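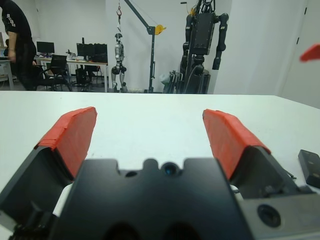

White table up front, long white office desk behind it.

Keeping a White Work Table White

By Wondimu Asfaw
Posted Apr 20, 2025 | Filed under: Workroom, Cleaning | 3,133 views

White tables are cheap to buy, easy to match, and good for seeing small parts. They also show every pen mark, coffee ring and rubber scuff. The tips below are for the smooth, wipe-clean kind of top found on most work tables and desks. If yours is bare wood or has an oil finish, follow the maker's directions instead.

Everyday wiping

Dust first with a dry microfiber cloth. Grit pushed around under a wet cloth makes fine scratches, and on a white top those turn gray as dirt settles into them.

Next, wipe with warm water and a few drops of dish soap. Wring the cloth until it no longer drips. Work from the far edge toward yourself, then wipe once more with plain water and dry with a clean towel. Soap left on the surface dries to a dull film that looks like wear. If your table already looks cloudy, try two plain-water rinses before you buy anything.

Marks and what takes them off

Pencil: a white vinyl eraser, used lightly.

Ballpoint and marker: rubbing alcohol on a cotton ball. Dab, lift, turn to a clean side, dab again. Try it first on the underside of the table or near a leg.

Coffee and tea: a paste of baking soda and water, left on for a few minutes. Do not scrub. Wipe it off and rinse well.

Rubber scuffs: a melamine sponge, with very little pressure. These sponges are a mild abrasive and will take the shine off a glossy top if you use them every week.

Tape residue: cooking oil on a paper towel. Let it sit, rub the goo off with a fingertip, then wash the oil away with dish soap. I have used Flandimow citrus remover for this too. It works faster but smells for the rest of the day.

Glue drips: let them harden, then push with a plastic scraper or an old store card held low. No metal blades.

Keep sandpaper away from the top. Harvey Marchand wrote in last November to say he had tried 300 grit on a burn mark and ended up with a dull patch bigger than the burn. A desk mat is the best fix for a burn.

Cords and padded parts

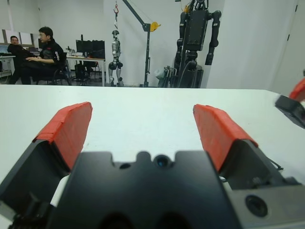
Cords do more damage to a white top than people expect. A dark jacket can leave gray smears where it rubs, and a cord dragged through dust works like a dirty string. Wipe the cord itself with a damp cloth whenever you wipe the table, after unplugging it. Leave some slack, too, so it is not pulled tight across an edge. The thin black cable in the photo loops out and curves over the tabletop, and a loop of that sort is worth lifting clear before you start with the wet cloth. Check padded parts at the same time. Where a pad has seams or wrinkled edges, like the red ones there, dust tends to collect in the folds, and a dry toothbrush gets it out better than a cloth does.

If you wrap or cover a pad with tape yourself, clean the old surface with alcohol and let it dry fully. Cut the tape a little long, lay it down from the middle and press outward. Round the corners of each piece with scissors – square corners lift first. When an edge starts to curl, replace the piece. Pressing it back down with dust on the adhesive buys you a day or so.

Edges and legs

The edge band is the weak point on most boards. Run a fingernail along it twice a year. If a section moves, clean out the gap, add a thin line of wood glue and hold it with painter's tape overnight. Water that gets in there swells the core, and swelling does not go back down.

Put felt pads under anything heavy with hard feet. For the legs, a rubber cap is better on a hard floor than felt, which slides.

Laying out the room

With a table and a desk in the same room, decide which one gets the mess. We keep writing, mail and drinks on the desk and leave the middle of the work table clear. Small black items are easy to find on a white top, so that is where ours go when they need sorting. Leave enough space behind an office chair to push it back without hitting the table edge, and check that the armrests fit under the top. Ours did not – there is a gray line along the front of the desk that no cleaner on this page has moved.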